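**Handheld gripper build - finger pads, round three**

**kendden_shed** - September 25, 2020

Okay, big update and I'm pretty chuffed! The second handheld gripper is finally going together. For anyone new, these are the ones you hold and work by hand while a camera logs what you're doing, and the arm at home gets to learn from it later. Budget for the pair is 2000 all up and I've spent most of it on things I printed badly.

The new pads are the curved black ones with the fat rim. I went through five versions on the printer before I got a shape I liked, and the last one took most of a spool because I kept fiddling with the wall thickness (yes, Mita, I know, you told me). Body is still light grey PLA.

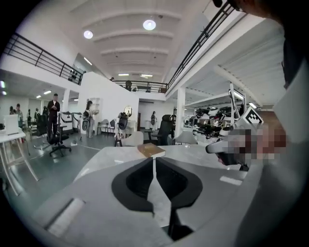 My test object for now is a closed book lying flat, which I reckon is the meanest thing you can ask two fingers to pick up. Coming in from above you've got no edge to grab. I've been sliding it to the side of the table first, but that feels like cheating and I'd love a pad that can get under a cover.

**pestent**

Love this!! What's the rim for though? I'd have thought a thick edge is the last thing you want if you're trying to get under a cover. Mine are flat with a thin lip at the tip, and they'll pick up a paperback if I come in low.

**kendden_shed**

Stiffness. Without it the pad folded back on itself every time I squeezed. Could try tapering it just at the tip, I suppose - good thought.

**Mita**

I'd leave the rim alone and change the material. Softer filament, slower print. You're asking one shape to do everything and it'll end up rubbish at all of it.

**pestent**

Disagree. Soft tips on mine wore through in 24 days and the bits got into the slide. Shape first, then material.

**Mita**

You print yours way too thin, mate.

**vlazar**

Vasilică Lazăr here, I run the Pärn jig files. Before you reprint anything, check both grippers close to the same width. I had a pair that were out by a whisker and it ruined 159 recordings before I noticed. Feeler gauge, both ends of the travel, write it on a bit of tape.

**kendden_shed**

Ouch, 159! Hadn't even thought of that. Will measure both tonight and post the numbers. What tape do you use that doesn't peel off PLA?

**vlazar**

Plain cloth tape. Wipe the plastic down with metho first.

**pestent**

Put the STL up when you've done the tapered tip and I'll run one off in my colour. Keen to see if it beats mine on the book.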